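El círculo, ese señor sin esquinas
Por Ratih Yeoh – Revista infantil Werine – Sección «Cosas que parecen sencillas»

Los discos redondos de plástico tienen fama de aburridos. Vamos a ver si se la merecen.
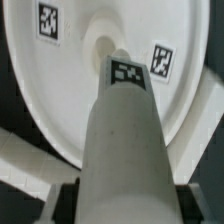
Una forma que está por todas partes

Date una vuelta por tu casa y busca cosas redondas. Platos, tapas, botones, ruedas, el desagüe del fregadero, el reloj de la cocina (el que va adelantado), la galleta que alguien ha dejado a medias detrás del sofá. Ahora busca cosas redondas en el campo. Hay menos, pero las hay: el corte de un tronco, el centro de una margarita, las ondas que hace una piedra al caer en un charco.

El círculo tiene una regla y solo una. Hay un punto en el medio, que se llama centro, y todo el borde está a la misma distancia de él. Esa distancia se llama radio. Si cruzas el círculo de lado a lado pasando por el centro, has recorrido dos radios, y eso se llama diámetro. Ya está, te sabes las palabras importantes. La gente que escribe libros de matemáticas tarda bastante más en llegar hasta aquí.

El disco blanco de la foto tiene un borde un poco levantado y una pieza redonda que sobresale hacia el medio, hecha de anillos metidos unos dentro de otros. Cuando varios círculos de distinto tamaño comparten el mismo centro se llaman concéntricos. Las dianas son así. Las cebollas cortadas por la mitad, más o menos, aunque las cebollas no han estudiado geometría y se nota.

¿Por qué se ve aplastado?

Pon un plato en la mesa y míralo desde arriba, justo encima. Es un círculo. Ahora agáchate despacio hasta que tengas los ojos casi a la altura de la mesa. El plato se va aplastando. Primero parece un huevo sin punta, luego una salchicha y al final una raya.

El plato sigue igual que antes. La que ha cambiado es tu posición. Un círculo visto de lado parece una elipse, que es el nombre elegante del círculo aplastado. En la foto pasa algo así: el disco se ve muy inclinado y su borde hace una curva larga. Tu cerebro, que lleva años viendo platos desde la silla, no se asusta y piensa «redondo».

Por eso es tan difícil dibujar una taza. La mano quiere hacer la boca de la taza redonda del todo, porque sabe que lo es, y el ojo le dice que no. Si haces caso a la mano, la taza queda como si se estuviera cayendo hacia ti con el chocolate dentro.

El borde levantado, o para qué sirve un bordillo

Coge una hoja de papel por un extremo e intenta sujetarla en horizontal. Se dobla y te mira con desgana. Ahora levanta un poco los dos lados largos, como si hicieras un canalón, y vuelve a intentarlo. Se aguanta mucho mejor.

Has usado el mismo papel y la misma mano. Lo único nuevo es la forma. A una lámina con los bordes levantados o con curvas le cuesta más doblarse que a una plana del todo. Por eso muchas bandejas tienen reborde, y muchas tapas, y la chapa ondulada de algunos tejados tiene ondas. Con un material fino y una buena forma se puede hacer algo bastante fuerte, y así se gasta menos material.

Un reborde también evita que las cosas se caigan. Esto lo entiende cualquiera que haya llevado guisantes en un plato llano desde la cocina hasta la mesa.

Un poco hundido

La cara del disco de la foto baja suavemente hacia el centro. A las superficies que se hunden así se las llama cóncavas. Las que se abomban hacia fuera se llaman convexas. Si las confundes, usa una cuchara: el lado donde se pone la sopa es cóncavo, y el lado donde no se queda la sopa por mucho que insistas es convexo.

La cuchara tiene otra gracia. Si es de metal brillante, mírate por el lado cóncavo desde un palmo de distancia y te verás cabeza abajo. Dale la vuelta y te verás del derecho, pero con una nariz enorme. Fitriani Menon, que revisa los experimentos de esta revista, me pide que aclare que la nariz vuelve a su tamaño en cuanto dejas la cuchara. Aclarado queda.

Girar sin moverse del sitio

El centro de un círculo es un lugar especial. Si pinchas un disco de cartón justo por el centro con un lápiz y lo haces girar, el borde da vueltas y no se acerca ni se aleja del lápiz. Si lo pinchas por otro sitio, el disco baila como un pato con prisa.

Por eso las ruedas llevan el eje en el medio. En el centro de muchas ruedas hay una pieza más gruesa, que se llama buje o cubo. Lo de llamarlo cubo es una broma pesada del idioma, porque suele ser redondo.

Otra cosa rara de girar: todos los puntos del disco tardan lo mismo en dar una vuelta, pero no todos recorren el mismo camino. Una hormiga sentada cerca del centro hace un paseo pequeño. Una hormiga sentada en el borde hace un viaje larguísimo en el mismo tiempo, así que va mucho más rápido. Si alguna vez te subes a un tiovivo y te da por marearte, ponte hacia dentro.

El cuadrado también quiere salir

Sobre el disco hay dos cuadrados en blanco y negro. Están ahí plantados, un poco torcidos cada uno a su manera, y nos vienen muy bien para comparar.

Si giras un cuadrado, lo notas enseguida. Una esquina apunta hacia otro lado y ya no está derecho. Si giras un círculo liso, no lo nota nadie. Puedes probarlo con un amigo: pídele que cierre los ojos, gira un plato blanco sin dibujos y pregúntale si lo has movido. Solo podrá adivinar. Con un libro no cuela.

Esto se llama simetría. Un cuadrado se queda igual si lo giras un cuarto de vuelta, o media, o tres cuartos. Un círculo se queda igual lo gires lo que lo gires. Es una ventaja cuando se trata de poner una tapa redonda, porque entra de cualquier modo. La tapa de la fiambrera rectangular, en cambio, hay que colocarla bien, y siempre se elige primero el lado equivocado.

Y además las tapas redondas no se cuelan. Imagina un agujero cuadrado en la calle con una tapa cuadrada. Si pones la tapa de canto y la llevas hacia la diagonal del agujero, que es más larga que los lados, puede caerse dentro. Un círculo mide lo mismo en todas direcciones, así que basta con que la tapa sea algo más ancha que el agujero para que no encuentre por dónde pasar.

Haz tu propio disco

Necesitas:
Un trozo de cartón de 30 centímetros de lado, o algo más
Un lápiz
Un cordel
Una chincheta
Otro cartón viejo para poner debajo (la mesa te lo agradecerá, y quien la compró, más)
Tijeras y un adulto que no tenga prisa

Pon el cartón bueno encima del viejo. Clava la chincheta en el medio, con ayuda. Ata un extremo del cordel a la chincheta y el otro al lápiz. Estira bien el cordel y dibuja dando la vuelta entera sin aflojarlo. Si el final no coincide con el principio, el cordel se ha enrollado en la chincheta. Nos ha pasado a todos.

Quita la chincheta y dibuja otro círculo dentro, con el mismo centro y un cordel de 5 centímetros. Ya tienes dos círculos concéntricos. Recorta el grande.

Ahora, la parte de investigar. Rodea el borde del disco con un cordel nuevo y córtalo justo donde se junta. Estíralo y mira cuántas veces cabe en él el diámetro. Cabe tres veces y sobra un trocito. Prueba con un plato, con una moneda, con la tapa de una olla. Siempre tres y un trocito. Ese número se llama pi, empieza por 3,14 y sus decimales no se acaban nunca, de modo que si alguien te dice que se los sabe todos, puedes ir cogiendo silla.

Palabras para presumir en el recreo

Radio: distancia del centro al borde. También es un aparato que habla solo.
Diámetro: dos radios puestos en fila.
Concéntricos: círculos que comparten centro sin discutir.
Cóncavo: hundido, como el interior de un cuenco.
Elipse: lo que parece un plato cuando lo miras desde la silla.
Buje: la pieza del centro de una rueda.

En el próximo número: el tornillo, una rampa que se enrolló.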